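## 3. Planning Your Purchase

Work through these steps before you send the order form to Multero.

1. Measure the work table and the floor space behind it.
2. Choose one hand or two. The second hand is a separate line on the quote.
3. Set aside 9 percent of the price for spare fingertips and cables.

**Note:** Table coverings are not included. Carpet is fine for household items. 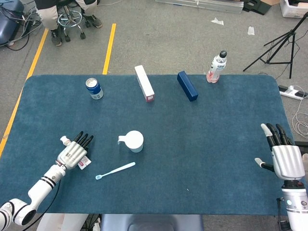 4. Budget for test objects -- some $200 covers a first set from any grocery or drugstore.
5. Add the Protalport service plan if you expect to run more than 3 days a week.

**Caution:** Do not order power strips until the outlet plan is approved. Returns are not accepted after delivery.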